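Holding the Line: Masking Tape and the Home Painter

Most ragged paint edges start with adhesive. Tape with too little tack lets paint creep under the edge, and tape with too much lifts the coat below it.

The Bemolero workshop compared 3 tapes on cured wall paint, using 508 short test strips. Failures clustered where the strip had been stretched during application. Stretched tape shrinks back and opens a gap - often too narrow to see.

Surface prep

Wipe off dust and let the wall dry. On rough plaster, sand with 400 grit first. Press the edge down with a plastic blade, working in one direction.

Where two strips cross, the upper one bridges a small step. Press that spot twice.

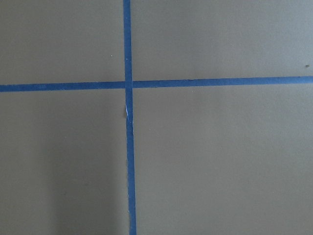

Removal

Pull slowly, folding the tape back on itself at a low angle. If the paint has fully cured, score the edge with a sharp knife first.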